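Swapping the fingers on the left gripper (and everything that went wrong after)

I promised a few of you I'd write up the maintenance day, so get a cup of tea, it's a long one.
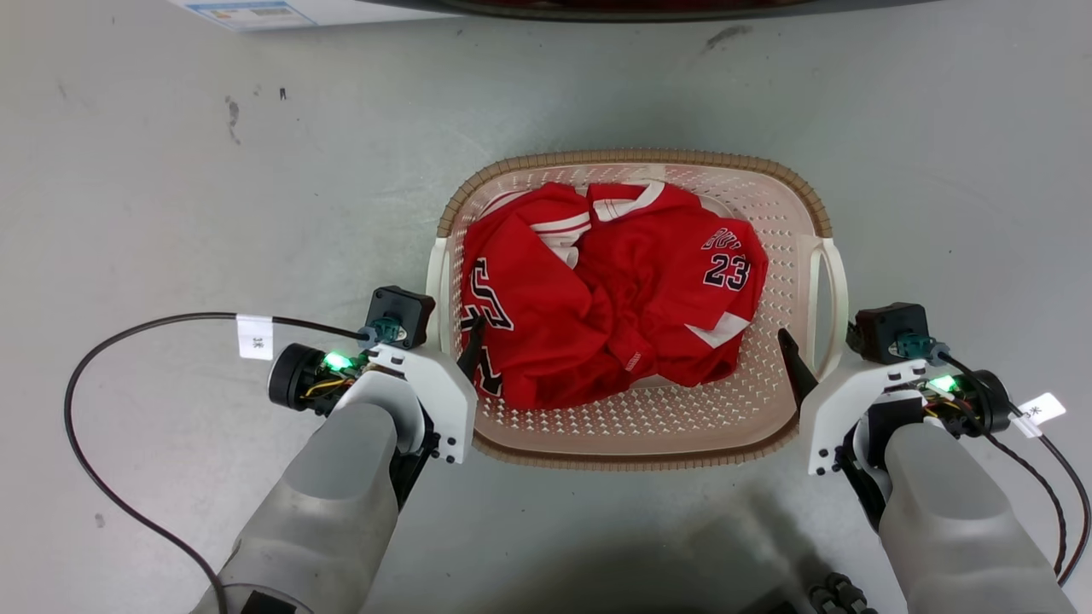

Our two-armed cell at Grosetstead gets a proper going-over every 200 hours, and this time the left gripper was the one that needed the attention. It had started closing a hair late, enough that sleeves and hems were slipping out on the lift. The fingers themselves are a doddle to change once you've done a few. The fiddly part is the black screws on the white bracket, which are tiny and love to roll under things, so I now keep a magnetic dish by my elbow and feel very grown up about it. I always check the teal connector on top before I blame anything else, and I check that the green light by the motor comes on before I so much as think about running a fold. For testing I use the red basketball jersey with the 23 on it, bunched up in the laundry basket, as slippery shirts show up a lazy finger much faster than a nice thick towel does!

Anyway, new fingers on, screws done up, and it was still late. Cue an hour of muttering. I'd gone and left the old closing offset in the settings, the one Teguh Kwok put in last December to make up for the worn pair. With fresh fingers it was making things worse. I set it back to zero, ran the closing routine 7 times and it was spot on every time. I should have read his note first, it was right there in the log in capitals.

Next job was the cables. Each side has a thin black one that loops out wide across the table, and I'm forever being asked why I don't tie it in tight and tidy. I did once! The arm reached across, ran out of slack and pulled the plug half out of its socket, and Hortensia Grajales and I spent a whole afternoon hunting a fault that came and went with the wrist angle. So now they get a big lazy loop, and a white tag on each so we don't muddle left and right when both are unplugged. Hortensia redid the tags in the spring and they've stayed put, which is more than mine ever did.

The table top could do with a scrub as well. There's a dark streaky scuff up towards the back on the right that I've been at with washing-up liquid and got nowhere. If anyone has a trick that won't leave the surface slippery, please shout.

The counter read 3,840 cycles when I shut everything down, so I've written that on the sheet with the date, 22/09/2026, and ordered another pair of fingers from Zesska. The right-hand side still has its old ones on and I'll do those next time - unless Hjalti gets there before me, in which case the magnetic dish is in the second drawer.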